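Custley Sofa Task

The Custley Sofa Task is a student competition in simulated robot manipulation, held each year by the engineering faculty at Custley. Teams write a control program for a robot arm in a computer-rendered living room and are scored on how well it handles small household objects left on a sofa. It is usually called the Sofa.

The competition was started by Konrad Krawczyk, then a lecturer in control engineering, as coursework for a second-year module. It became a separate event when students from other departments asked to enter. In its most recent year it drew 11 teams, most of them from the robotics club.

The arm is fixed to a dark table in front of a black sofa. Objects differ from round to round and have included a pencil and a grey keypad device with a green display. 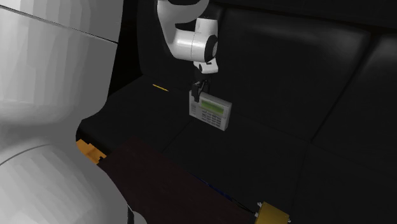
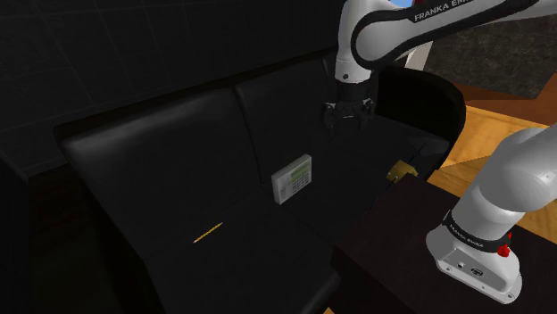
Simulated views from the same round: the keypad device held in the gripper, and the device on the seat with the gripper open.

Each team is given 300 simulated attempts, run overnight on the faculty's machines. Starting positions are drawn at random and are the same for every team. An attempt scores in full if the named object is lifted clear of the seat and set down inside the target area. Partial marks are given for a lift alone. Pushing an object off the sofa ends the attempt with no score.

Dark objects on the dark upholstery were dropped after the second year, when several entries failed to find them at all. The rules on lighting were also changed, and teams may no longer adjust the brightness of the room.

The highest score to date is 94 per cent, set by the team Puvow with a program that made a second grasp whenever the first one slipped. The runner-up that year, Stępień, used a slower method and lost marks on time.

The winning team receives the Brinex Prize of £2,000, to be spent on equipment. Entries open in September. Source code from past winners is kept in the faculty library and may be reused by new teams if it is credited.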